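Ticket 156 – Sticky notes will not stay on cork board
Opened by: Müzeyyen Kaplan
Assigned to: Khalil Haddad
Priority: low (was urgent, see below)

Kaplan: Notes on the Kostden project board keep dropping off. I arrived this morning to find most of July on the floor.

Haddad: Which notes and which board?

Kaplan: The green ones. The cork one with the wood frame, hung by the door.

Haddad: Cork is bumpy and sheds crumbs, and sticky notes dislike both. Have you considered pins? They were invented for this.

Kaplan: Pins were banned after the chair incident. Raising priority to urgent.

Haddad: Lowering priority. Steps tried so far:
– Wiped the cork with a dry cloth. Cloth now brown, notes still falling.
– Pressed harder. Held for 12 minutes, a personal best.
– Took the board off the wall and laid it flat on the white table. Gravity is now on our side. 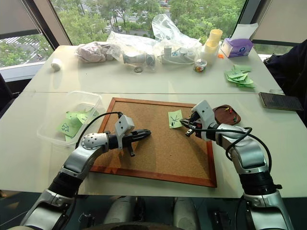 Fallen notes go in the clear plastic bin until we settle this. Please don't reuse them, they have picked up enough cork to qualify as cork.

Kaplan: A board lying on a table is a table.

Haddad: Noted. Ordered a roll of double-sided tape, 40 feet. Leaving open until it gets here.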